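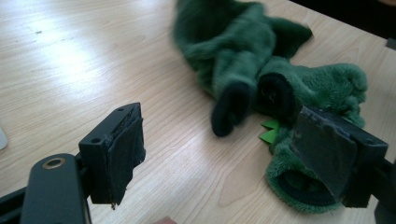
Which payload number does the launch price go by?

Posted in Small Satellites, by tautahi_cubes

Our university club is filling in an enquiry form for a rideshare launch and I'm stuck on the mass section. It asks for "separated mass" and "total mass on adapter". Our satellite is a 3U, and the current estimate is 3,000 grams with the battery in. The deployer is bought in from Bulon and weighs a fair bit by itself. Do we get charged for the deployer too? And should I put down today's estimate, or add something for growth? We haven't chosen the radio yet. The form has to be in by the end of March.

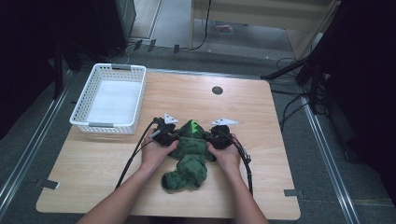

Keegan Brunton

Separated mass is what leaves the rocket, so your satellite alone. Total mass on adapter is the satellite, the deployer, its brackets and bolts, and any harness that stays behind. Whether you pay for the deployer depends on the contract. Some brokers sell by the slot for cubesats and the deployer is already in the price. Others sell by the kilogram, and then everything you bolt on counts.

On growth, put down a "not to exceed" figure and label it as that. With no radio picked I would add 500 grams to your estimate. Ours (the Rimov satellite, also a 3U) came in 400 grams over the first estimate, and most of that was cable and staking compound that we had left off the spreadsheet. Check the deployer's own limit before you send the form — the launch provider won't do that for you.

Also ask what date the mass gets frozen. After that point a change can mean a new coupled loads analysis, and you may be billed for it.

clikelov_fan

pretty sure its always per kg

orbitdesk

It isn't always per kg, see Keegan's reply. One thing to add: if you end up under the figure you declared, don't expect money back. You may be asked to fly ballast to match the declared mass. We carried a 600 gram plate for that reason. Leave room for one in the layout, near the centre of mass, and ask whether they want it on your side of the separation plane or theirs.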